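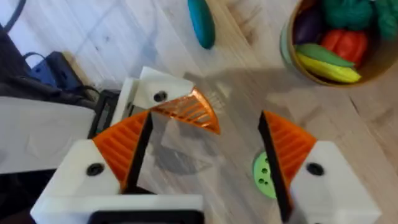 The Long Table in Brovholm

Welcome to my small gallery. My name is Shahzad Butt and I keep these pages about our shared workroom in Brovholm, where I have had a key for 2 years. Before that I worked at home in Wornlow, on a kitchen table which was also needed for the meals. My English is from school and from the radio, so please be patient with me if a word is not in the right place.

This page is about the table and about the things that are put on it. Other pages, about the window bench and the shelves, will come when I have time in the evenings.

The table

It is a pale table with long planks, and the grain is very quiet. I say quiet, but Eyvindur Damgaard, who found the table for us, says that the right word is faint. He bought it from a furniture seller in Riis and it came in the afternoon, on a trailer, under a blanket. We had to take off the door of the workroom to bring it inside. The door went back the same evening, but it has made a small noise ever since.

I like a light table more than a dark one. A small screw is easy to find on it, and every colour looks a little stronger. The shadows on it are soft and grey, and in January, when the sun is low, I sometimes stop my work only to look at them. On the old table in Wornlow I had a cloth with a flower pattern and I lost many small parts in the flowers.

For cleaning I use a cloth that is nearly dry, along the grain and never across. Eyvindur uses soap flakes on his own table at home and he is happy with them. I tried this once on a corner and the corner felt rough under the hand, so I went back to the cloth.

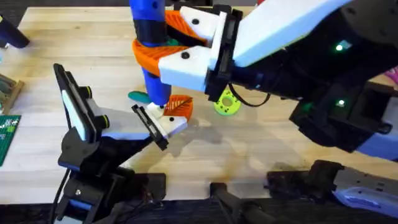
Colours are something we talk about quite often in this room. Eyvindur prefers grey and white and would be glad if all the things were grey and white. I am for orange and blue. Blue on pale wood is calm, and orange you can find again even when you have left your glasses in the coat. We have never agreed about it, and I think we will not agree next winter either.

There is also the matter of ridges. When a thing has ridges or grooves, it is pleasant to touch but it takes the dust. I have an old soft toothbrush for this work, and I go along the grooves from the inner end to the outer end. It goes slowly. On Monday mornings, before the others arrive, I do this with a cup of tea, and I must say that it is one of the better hours of my week.

Cables I try to keep away from the middle of the table. A cable which hangs in a small arc is all right, but one that lies flat under the hand will sooner or later pull something down. I lost a good cup in this way. It was from a set of 6 that my aunt sent to me, and the rest of them now stay at home.

The smaller things

Small things come to the table and after some weeks they go into the box again. The box was once for Dromunik biscuits, and it still says so on the lid, with the number 721 written in pencil by somebody before us. We do not know what the number means. Eyvindur thinks that it was a price – I think it was a room.

I have no strict rule for what goes in the box. If I like the colour, or if it lies well in the hand, it can stay out a little longer. A handle, for example, I always want to see standing up. When it is lying down one sees only a side of it, and the shape at the top, where the maker has often been most careful, is lost. Round things are more difficult, as they do not like to stay where you put them.

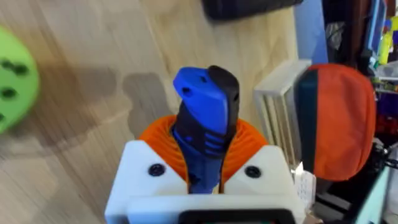 Handle in blue and black, upright, with the lime-green ball at the left.

The blue is a strong cobalt blue, a colour I would like to have on our door, but the landlord has already said no. I like also that the black part has a matte surface. Shiny black shows every finger.

Visiting

The workroom is up 32 steps and there is no lift, I am sorry for this. If you would like to see the table, please come in the afternoon and ring the lower bell, the upper one belongs to the dentist. Eyvindur makes coffee, and I can make tea. If you want to buy a similar table, ask him for the address in Riis. He has it on a piece of paper in his wallet and will gladly read it to you.

Greetings from Brovholm,
Shahzad Butt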